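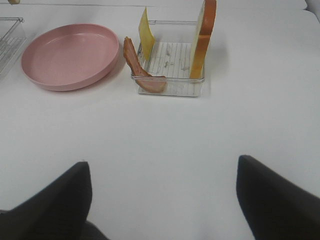 Pink plate and clear plastic container on a white tabletop.

Zonik Zitell Countertop Dishwasher

Search products Enter keyword or part number Go

The Zitell is a freestanding dishwasher for kitchens without a built-in bay. It stands on a counter or a fixed shelf, connects to a cold water supply and drains into a sink or a standpipe. It can also be filled by hand through the port on the top panel, in which case no plumbing is needed apart from the drain.

The machine is supplied with one rack, a cutlery basket, an inlet hose with a leak stop, a drain hose, a filling jug and a salt funnel. Net weight is 21 kg. The feet adjust from the front only, so level the rear of the shelf before the machine goes into position.

Placement

The surface must be flat, dry and able to carry the machine with a full load and water in the sump. Leave a hand's width behind the cabinet for the hoses. The door opens downward and needs clear space in front equal to the height of the machine. Do not place the Zitell over a gas burner, on a glass shelf or directly under a wall cabinet with an unsealed bottom edge. Steam leaves the door at the end of the drying phase and will lift veneer over time.

Water connection

The inlet hose has a standard threaded end with a rubber washer already fitted. Tighten by hand and then a quarter turn with a wrench. If the supply tap also serves a sink, use the Kovenik diverter valve, which is sold separately and must be returned to the sink position after each wash. Older taps with an internal thread need the Kovenik adapter ring as well.

The drain hose may be hooked over the rim of a sink or clamped to a standpipe. The highest point of the hose has to be above the base of the machine. A hose lying flat along the counter will siphon, and the machine will report a fill error after several minutes. Do not extend the drain hose. Blockages at a joint are the most common cause of service visits on this model.

Programs

Eco - lowest water and power use, for normal mixed loads. Running time is 177 minutes, including drying.
Normal - for plates and pans with dried food. Uses a prewash.
Glass - reduced temperature, gentle spray pressure.
Quick - for lightly used items only. No drying phase.
Rinse - cold rinse, no detergent. For loads that will be washed later.

The running time depends on the temperature of the incoming water. In an unheated room the first fill may be cold enough to lengthen every program except Rinse. Half load can be selected with all programs other than Quick.

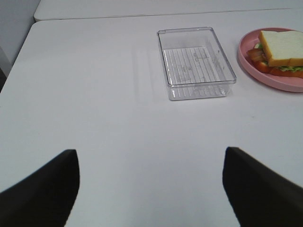 Equipment Catalog, Vol. 8, p. 172

Loading

Place plates in the slots facing the center of the rack. Bowls go at the rear, tilted so that water runs off the base. Light plastic items should be set along the sides, away from the spray arm, and held by a heavier piece where possible. Wash plastic only if the maker marks it dishwasher safe. Clear plastics vary a great deal in how they take heat, and some turn cloudy after repeated washing on Normal - use Glass if there is any doubt.

Turn the spray arm by hand before closing the door. A long handle hanging through the rack is enough to stop it, and the machine has no sensor for this.

Detergent and salt

Use tablets or powder made for dishwashers. Half a tablet is enough for a half load. Gezer powder dissolves fully in Quick and is the better choice for that program, as most tablets leave residue in the dispenser. Rinse aid is needed for good drying on plastic, which holds less heat than china and dries last.

Salt is required in hard water areas. Fill the salt tank just before starting a program so that spilled salt is flushed from the tub. Left standing overnight, it will mark the steel around the tank cap. The softener has five settings. The factory setting is three.

Care

Clean the filter once a week in daily use. Turn the center cylinder to the left, lift it out and rinse both parts under the tap with a soft brush. Wipe the lower door seal at the same time. The upper seal needs little attention.

The holes in the spray arm can be cleared with a wooden toothpick. Do not use wire. If the machine will stand in a room that freezes, drain the sump and disconnect both hoses.

Spare parts

Racks, baskets, filters, seals and hoses are kept in stock. Pumps and control boards are ordered on request and ship in some 8 working days. Machines built before June of last year use the older filter with a square base - check the shape before ordering. The two types do not interchange.

Filed under: Kitchen Equipment > Dishwashers > Countertop

Contact | Delivery and Returns | Copyright Zonik. All rights reserved. | Back to top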